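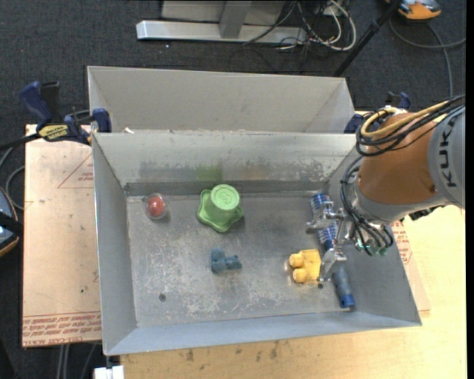

The clear capsule with the red ball-like thing in it, and the green toy beside it.

So I'd been after a Hulero safety pen for 3 years when Dulce Barrera called me at work and said, "Don't get excited." Well, I got excited! You don't open like that and expect a person to stay calm.

She'd found it in a cigar box at an estate sale, under a pile of dead ballpoints and a Stundico pencil with no clip. Black hard rubber, chased, the kind where you twist the end and the nib comes creeping up out of the barrel like a snail having second thoughts. She wanted 400 dollars. I said yes before she finished the word "hundred," and then I had to go sit in the stairwell for a while.

I should say that I already owned a cap. Just the cap. I bought it from Amedeo Melis back in February, in a lot of parts, and it had the number 934 stamped on the lip, very small. I kept it in my sock drawer and told my husband it was an investment (he has stopped asking about the sock drawer).

Dulce's pen came in the mail wrapped in a dish towel. It had a cap on it, but a wrong one, a Noker cap somebody had forced down until the threads gave up. I got it loose with warm fingers and a lot of bad language. Then I held the barrel under the desk lamp and tilted it, and tilted it some more, and right there by the knob was a 9. Then a 3. I put it down and went and made toast.

You'll say the factory probably stamped plenty of pens 934. Roswitha Fuchs said exactly that when I called her, and she was eating soup the whole time, so I felt I didn't have her full attention. "Try the cap," she said. "Then call me."

I didn't try the cap. I ate my toast. I cleaned the nib, which didn't need it, and filled the barrel with an eyedropper of blue, and wrote my mother's address 2 times on the back of the gas bill – lovely wet line, a little springy on the downstrokes. Then I went upstairs and moved the socks.

It went on in a turn and a half. The chasing lined up all the way across.

I called Roswitha back and she picked up on the first ring, no soup.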